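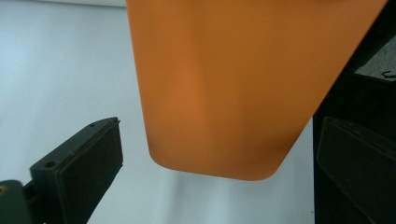 Right finger in contact, left finger still short of the orange piece.

Projects > Gripper > Build log

I promised the Lomlow people an update in January and did not write it, so this one covers two months of club evenings.

The gripper is on its third set of fingers. The first set was too thin at the root and flexed under load. The second was stiff enough, but the mounting hole near the tip was drilled off center and the pads sat crooked. The current set is dark plastic with a flat pad on each inner face. Edin Kovačević redrew the housing over a weekend and it has not needed a change since.

What still needs work is closing. With soft objects, one finger tends to arrive first and push the object before the other gets there. On a rigid block this does not matter much, as the block slides over and centers itself. On anything that folds, the side touched first deforms and the grip ends up shallow.

We logged 30 closes per object at the slow speed setting and 30 at the fast one. Slow was better for soft things, with 6 drops against 11. The limit on motor current is set to 220 mA. Above that the pads mark the material.

Changes for the next session:

- Shorten the left linkage by 3 mm and repeat the slow run.
- Log both finger positions. At present we only log the motor.
- Put thread lock on the base screws. Two had backed out by the end of the evening.

The Pustmont round uses a mixed bin, and the rules allow one regrip per object. Howells wants to use the regrip every time as a centering step. I would prefer to fix the linkage first and see what is left over. The drawings are in the club folder under Tristden, revision C.

Filed under: Robotics Club, Grippers, Test Notes

This site uses cookies to remember your settings. Accept / Manage preferences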